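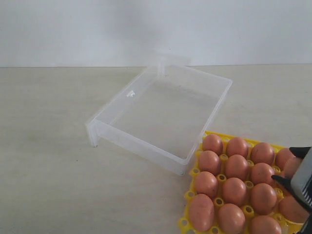 作者:Mahfuz Jayasinghe　发表于 星期五 21:14　版块:桌面机械臂 > 规范与经验　回复 20

标题:易碎物抓取操作守则第二稿,请大家帮忙挑毛病

各位晚上好。六月份的时候我在版里贴过一份很粗糙的守则草稿,当时好几位朋友认认真真地回了,有的还私信给我写了长长的意见,我一直惦记着要改,结果拖到现在,实在不好意思。今天总算把第二稿整理出来了,先放上来给大家看看,语气啰嗦的地方请多包涵,我这人写东西就是收不住。

先交代一下范围。这份守则只管桌面上的小臂,夹爪抓易碎的东西,具体来说我们在 Kallville 这边用的是鸡蛋,从蛋托到透明塑料盒,或者反过来。大臂、带围栏的工位、产线上的设备都不在里面,那些有正经的标准和正经的人管,轮不到我在论坛上指手画脚。小臂的麻烦在于它看着和气,大家容易伸手进去扶一下、挪一下,时间长了就没了规矩。

下面是正文,编号方便大家引用。

一、开工之前

1. 桌面清干净,手臂够得着的地方只留要用的东西。水杯、手机、螺丝刀请放到别处去。我知道大家都觉得自己的水杯放得很远,请再放远一点。
2. 蛋托和塑料盒都要放平,用手轻轻推一下,看会不会滑。盒子如果有一只脚或者一道边翘着,换个方向放,或者垫稳了再开始。
3. 每一枚蛋上手之前看一圈,有裂纹的挑出来,不要想着“反正是测试”。裂过的蛋在夹爪里什么时候破完全没有准,破了以后你还以为是夹持力的问题,白白调一个晚上。
4. 急停按钮放在操作者不用站起来就能够到的位置,并且当天第一次上电之后要真的按一次。光看着它在那里不算检查过。

二、运行当中

5. 夹爪在蛋托上方下降的那一段要单独限速。蛋和蛋挨得近,指尖进去的时候两边都有邻居,碰到的往往是旁边那枚。
6. 夹持力从低往高调,先保证拿得住再说快。调好的数写在当天的记录纸上,第二天不许直接照抄,要重新试。
7. 手臂上电期间,任何人的手不进入工作区。要摆正一枚歪了的蛋,先暂停,确认手臂停稳,再伸手。
8. 操作者之外的人站在桌子的另一侧,可以看,可以聊天,但不要递东西。

三、收工以后

9. 指尖、盒底和蛋托的孔里都要擦。蛋托上孔很多,蛋液流进去特别不好清理,请用软刷。
10. 碰过夹爪的蛋一律单独存放,贴上标签,不得带回厨房。这一条上次有人笑我,我还是保留了。
11. 断电以后再收线。

主要就是这些。后面附带的记录表我还在改,原来那张有 41 个格子,填到最后人人都在瞎写,所以准备砍掉大半。如果哪位手上有好用的表,请务必分享给我。

最后想请大家特别看一下第 6 条和第 7 条,我自己也拿不太准,尤其第 7 条,在遥操作的时候是不是太死板了,想听听天天在用的人怎么讲。

——
回复 1　北窗小满

Mahfuz 辛苦了!第二稿比第一稿顺多了,至少能一口气读完(第一稿我分了三次)。

我对第 3 条举双手赞成。我们组之前就吃过亏,连着好几次在同一个位置破,大家把轨迹翻来覆去查,把指尖垫拆下来又装上,后来才想到那一盒蛋在路上可能就磕过。从那以后我们每次拿出来都对着灯照一下,多花不了多少时间,心里踏实。

第 2 条我想补一句。透明盒子除了要放平,最好在桌上用纸胶带标一下四个角。透明的东西人眼看着都费劲,边在哪里经常看岔,更别说靠相机判断了。我们标了角以后,每次复位都能对得上,盒子挪了一点也马上看得出来。胶带不要贴在盒底,贴桌面上就好。

另外想问问,放进盒子以后蛋会滚,守则里是不是该有一条讲放置?现在全在讲抓,放下去那一下也很要紧呀。平底的盒子里什么都没有,蛋一松手就自己找地方去了,跟前面放好的撞在一起,声音听着都心疼。

——
回复 2　老郑不修表

我来唱个反调,各位别生气。

我觉得真蛋这件事本身就该商量。练手阶段用木蛋或者灌了沙的塑料蛋,完全够了,干净,不浪费,也没有第 9 条第 10 条那些麻烦。等到轨迹和力都差不多了,再拿真蛋验收。守则里写了那么多怎么擦、怎么存,倒不如前面加一条:新手在假蛋上跑满 800 次,才准碰真蛋。我们那边就是照这个数执行的,刚开始人人叫苦,后来也就习惯了。

还有第 6 条,“第二天要重新试”,理由我懂,可是每天都从头来,人是会烦的,烦了就跳过去,跳过去比没有这条还糟。守则写得越细,执行得越虚,这个我见过太多了。

——
回复 3　Mahfuz Jayasinghe

谢谢两位,回得这么快,我茶还没泡好。

小满说的放置确实是我漏了,怪我,满脑子都是抓。我先拟一句放在这里:松爪之前,蛋要已经碰到盒底;优先放在离已有的蛋远一些的空处;盒子里蛋多了以后,放慢,别赶。措辞大家再帮我顺一顺。

老郑的意见我要认真想想。木蛋我们也有,是 Fotstead 那套练习件里带的,用过一阵子。我的感受是它跟真蛋差得有点远,表面更滑,分量也均匀,人在上面练出来的手感换到真蛋上常常要重新适应。真蛋有大有小,有的圆一点有的长一点,躺的方向也各不相同,在平盒子里横着竖着都有,这些变化正好是我们想让大家见识的。所以硬性规定次数我有点犹豫,写成“建议先用假蛋熟悉流程”行不行?

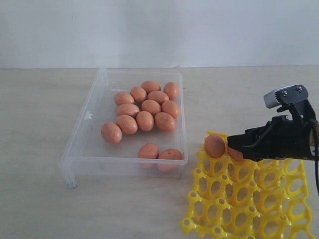
Sivakumar 插一句,次数那条我站在老郑这边,但 800 太多了,会把人吓跑。我建议换成按阶段来:第一阶段假蛋,连续 20 次不掉不碰才算过;第二阶段真蛋,但蛋托里要隔一格放一枚,旁边没有邻居;第三阶段才放满。这样新手心里有个台阶,带人的也好判断。单看累计次数没什么意思,有人跑了很多次,毛病也跟着跑了很多次。

第 5 条写得好,我只想加半句:下降段限速,退出来的那一段也要限。很多人抓稳了就松一口气,往上一提,指尖外侧把旁边那枚蹭一下,蹭的时候根本没往那边看。

——
回复 5　老郑不修表

隔格放这个主意不错,我收回 800。不过“连续”两个字请一定写进去,而且要写清楚什么叫碰。我们吵过很久,指尖擦到蛋托的立柱算不算碰?有人说算,有人说蛋没事就不算。我的看法是算,因为你擦到立柱说明位置已经偏了,今天擦柱子,明天就是蛋。

——
回复 6　灯下黑

擦到立柱也算失败的话,新手一晚上都过不了关吧……蛋托就那么点空隙,夹爪两根手指又不是绣花针。我觉得可以记下来,但不清零。老郑你们那边是不是氛围特别严肃(开玩笑的)。

第 7 条我也有话讲。遥操作的时候,旁边的人伸手把蛋复位一下,每一轮都要暂停、确认、再恢复,节奏全断了。一晚上下来,花在暂停上的时间比干活还多。能不能折中,手臂退到指定的待机位就允许伸手,不必每次都走暂停?

——
回复 7　Sivakumar

灯下黑,待机位这个说法我不能同意。手臂停在哪里,和它会不会动,是两回事。主手那边的人打个喷嚏,从手就过来了。要伸手,就得有一个动作能保证它动不了,按键也好,脚踏也好,总之得有。嫌慢就把暂停做得顺手一点,装个脚踏,一踩就停,再踩恢复,恢复之前操作者喊一声“要动了”,旁边的人回一声“好”。我们用的脚踏是 Pralell 的,别家的也行,接线牢靠就好。

——
回复 8　灯下黑

好吧,喷嚏这个例子说服我了。脚踏我去弄一个。“要动了”“好”也可以写进守则,虽然听着有点傻。

——
回复 9　北窗小满

一点都不傻!我们喊了半年,现在去食堂端汤都想喊一声。

说正经的,大家好像都没提到线。夹爪那根线要留余量,留少了转腕的时候会绷住,留多了又会垂下来,垂到盒子上方就有可能勾到盒沿或者扫到蛋。这个要不要单列一条?我个人很想单列,线的问题每次都是出了事才有人想起来。 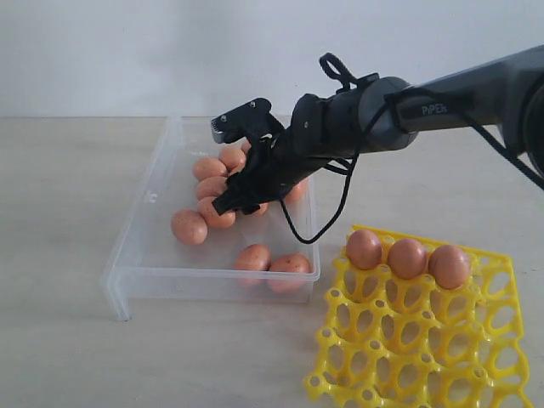 Mahfuz Jayasinghe
版主,Kallville 共享工坊机械臂组安全联络人

小满提得太及时了。夹爪伸进盒子的时候,线就在下方垂成一个大弧,离盒子右边的沿很近,这种样子我以前看惯了,也没往心里去,今天被你一讲越看越别扭。所以线单列一条,我拟在“开工之前”里面:

断电状态下,用手把夹爪带到蛋托最远的格子和盒子最远的角,各走一遍,看线在每个位置的最低点。最低点不得低于盒沿,也不得落到蛋托上方能碰到蛋的高度。余量太多就沿着臂身用魔术贴扎几道,关节处留出活动的弧,扎带不要勒死。

顺着大家的讨论,我把目前打算改的地方归拢一下,有不对的请继续骂我。

第 2 条,加上纸胶带标角。

第 5 条,限速改成下降和退出两段都限。

第 6 条,老郑嫌每天重新试太烦,我想了想,改成换了一批蛋、换了指尖垫、或者隔了 7 天没开机,才需要从低往高重新来一遍;平日里只要用前一天的数先试抓一枚,稳稳当当就接着用。这样应该没有人有借口跳过去了。老郑你看行不行?

第 7 条,不改松,加上脚踏或者等效的暂停装置,恢复之前喊话和应答。待机位不能代替暂停。

新增一条讲放置,新增一条讲线,新增一条讲新手三阶段。三阶段用 Sivakumar 的写法,“连续”写明。至于擦到立柱算不算,我先写成“记录在案,由带教的人当场判断是否清零”,我知道这样有点和稀泥,老郑肯定不满意,可是两边讲得都有道理,我想先这样跑一阵子再看。

还有一条我自己想加的,跟盒子里的蛋有关。盒子里蛋挤在一处的时候,下面那根手指要从缝里插下去,指尖跟旁边的蛋常常是贴着的。我想要求操作者在插下去之前先停一拍,从侧面看一眼缝够不够宽,不够就换一枚抓,不要硬挤。光从正上方或者正前方看,夹爪自己就把后面的蛋挡住了,心里以为有空,其实后头还藏着一枚呢。

——
回复 11　老郑不修表

第 6 条可以,这样我能接受。立柱那条我保留意见,你写“当场判断”,到时候带教的人心一软全给过。不过你是版主你说了算。

侧面看一眼那条写得对,但“停一拍”太含糊,人一紧张一拍能短到没有。要我说就写成手离开主手的扳机,看完再放回去,有动作才有停顿。

——
回复 12　灯下黑

同意老郑,难得。

另外第 10 条,碰过夹爪的蛋不得带回厨房,我上次就是笑得最大声的那个,现在我支持保留,但请写清楚最后怎么处理,我们那边冰箱里有一盒贴了标签的,谁都不敢动,也谁都不敢扔。

——
回复 13　Mahfuz Jayasinghe

哈哈,好,处理办法我补上,标签上写开始使用的日子和丢弃的日子,到日子就丢,不用请示谁。扳机那句我也直接用了,谢谢老郑。

第三稿我周末慢慢写,记录表一起放上来。夹爪指尖垫多久换一次,我还没有个说法,用过带齿纹的那种垫子的朋友,能不能讲讲你们是看磨损换还是按时间换?

——
回复 14　北窗小满

看磨损。齿顶摸着圆了就换,两边一起换,别只换一边。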